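About Travard

Hello, and thanks for dropping by! I'm Frøydis Rønning and I run Travard, a small bone health and osteoporosis clinic above the chemist's in Ekholm. I trained as a physiotherapist and spent 16 years on hospital wards, mostly helping people back on their feet after a broken hip or wrist, and I kept wishing I'd met them sooner. 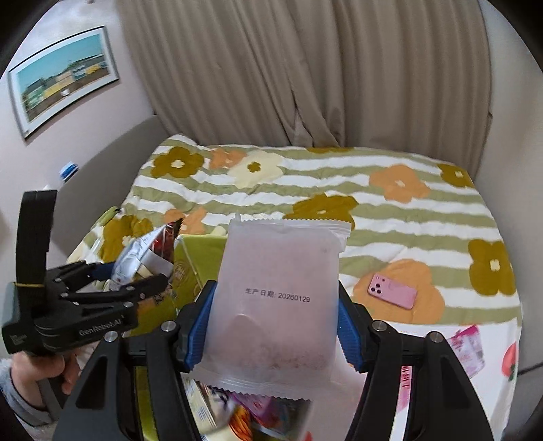 A sealed snack packet with its production date on the front.

We opened one March with two rooms and a borrowed set of scales — very glamorous! These days we look after nearly 900 people, and our free Govora walking group has 107 names on its list (they don't all come at once, thank goodness).

A first visit lasts an hour. We'll talk about your family history, any falls, what you eat and which medicines you take, then try some simple balance and strength checks.

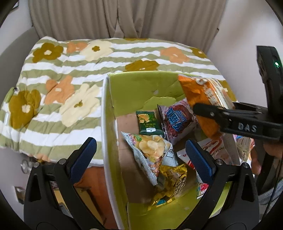
If you need a bone density scan, I'll write to your GP and we'll go through the results together afterwards. I'm happy to explain a T-score as many times as you like.

The door's open from 9 am, and there's a lift round the back, next to Stöckli the baker's. Do come up and say hello.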